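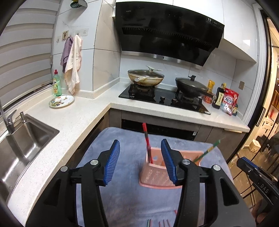 Jul 22, 2023
By Sheyla Restrepo

Mokesley Utensil Holder, Pink

Open-top holder for chopsticks and other slim utensils. Rectangular body with a slight taper, molded in plastic. The front face carries faint embossed lettering. The back wall has a round hole and can be hung from a hook, or the holder can stand on the counter or on a folded towel near the sink.

Item no. 676. Sold singly or in a pack of 2. Chopsticks not included.

Capacity depends on thickness. Five pairs of standard chopsticks fit with room to pull one out. Short pieces lean toward the corners – long ones may angle out over the side, and a holder with only one or two sticks in it should be placed where they will not be knocked.

Load rating when hung is some 700 grams, evenly distributed. Use a hook with a closed or upturned end. Adhesive hooks are not recommended on textured paint.

Care: wash by hand with dish soap and a soft brush. Rinse the inside corners. Let chopsticks drain on a towel before loading. Keep clear of gas burners and hot pan lids.

Also stocked in this size: Liapis drainer tray, sold separately. Replacement holders ship from the Juramgate warehouse.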